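Questions about my baked dishes and the points

Last update: 9 Nov 2023

Many readers of the Hendura kitchen pages write to me with the same questions, so I collected the answers in one place. Most of them are about the Malinia, our layered potato and cabbage bake, but they are good for the other bakes too.

What is a Malinia?

It is a bake of thin potato slices, soft cooked cabbage, smoked turkey and a light white sauce with cheese. My grandmother made it in Prerkport with a lot of butter and fatty bacon. My version is lighter, but I tried to keep the taste of hers. You can eat it hot for dinner, or cut it cold for lunch the next day.

What oven temperature should I use?

I bake at 400 degrees Fahrenheit for the whole time. If your oven has a fan, go down a little and look at the dish earlier. The top should be golden and a knife should go through the potatoes without effort.

How long does it need?

In my oven it needs 60 minutes, the first part under foil and the last 20 or so without it. A deep dish needs more time than a wide one. Please trust the knife more than the clock.
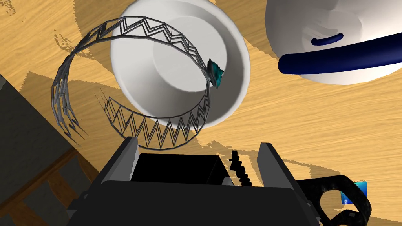
After the oven, let the dish stand on the counter before you cut it. I know this is difficult when everybody is hungry, but the sauce is still thin when it comes out and the layers will slide apart. Ten minutes is enough for a small dish. A big one can wait fifteen and will still be hot in the middle.

Which potatoes are best?

Yellow potatoes, the kind that stay in one piece when you boil them. Russets also work, only the slices become very soft and the bake looks more like a mash with layers. Do not wash the slices after you cut them – the starch helps to hold everything together.

Can I use cream in place of the white sauce?

Of course you can, but the points will be higher. The sauce is low-fat milk, a little flour and 2 tablespoons of the Valente grated cheese mix. I tried it with other hard cheeses as well and the result was good. With soft cheese it became watery.

How many points is one portion?

I do not print points for the bakes any more. The plans change, and every reader uses a different one, so in October I removed the old numbers from all the recipe cards. Please put your own ingredients in your calculator and divide by the number of pieces you cut. Brands of turkey are very different from each other, and this changes the result more than the potatoes do.

My cabbage makes the bake wet. What am I doing wrong?

Probably the cabbage was not in the pan long enough. Cook it with salt on medium heat until there is no more liquid on the bottom, and then let it cool in an open bowl. If you put a lid on it, the steam goes back in. Red cabbage is also possible, but the sauce will turn a strange purple color.

Is there a version without meat?

Yes, I make it with brown mushrooms, fried well, and a spoon of smoked paprika. Some readers use smoked tofu. I tried this one time and liked it less, but my neighbors finished the dish.

Can I prepare it the day before?

You can, but bake it at least halfway. Raw potato slices become gray overnight, even under the sauce. I bake it under the foil until the potatoes are almost soft, cool it, cover it and finish it the next day.
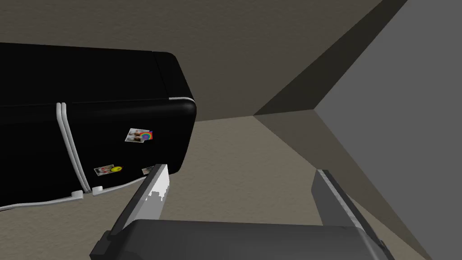 How long can I keep the leftovers?

Three days in the fridge, in a box that closes well. Put the pieces in when they have cooled down, and not later than two hours after the baking. Warm them in the oven if you have time – in the microwave the top becomes soft, but the taste is the same.

Does it freeze well?

Not so well with potatoes. They become grainy. The cabbage and turkey filling alone freezes without problems, so you can make double and keep half of it for another day.

Where is the old recipe number 141?

It was the first Malinia, with the bacon. It is still in the archive under "Family dishes", and I did not change anything in it.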